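About > Our Workshop > The Two-Arm Cell

Filed under: How we look after things

Hornico is a small robot workshop, and we love the upkeep as much as the building! Ramesh Rawat looks after Clultau, our two-arm cell. 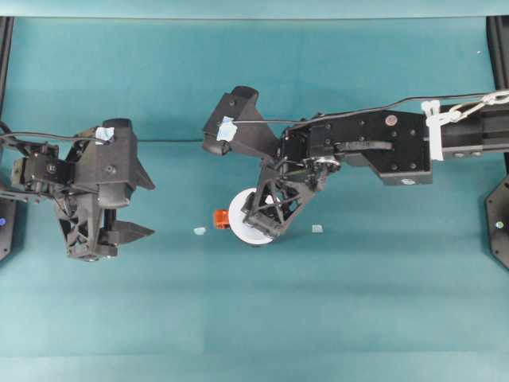
Every 18 days he checks the screws, the cables and the finger pads.
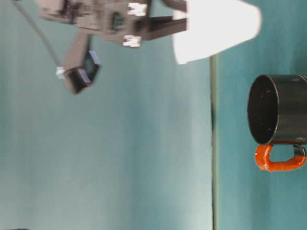

Grip gets tested next, at low speed first. We like everyday things for this, so a paper cup goes in one gripper while a mug with an orange handle stands by.

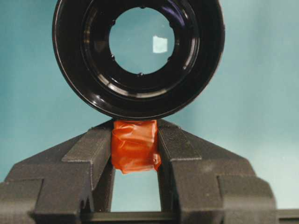 How long does a full service take?

Usually a morning, plus an hour if a servo needs changing.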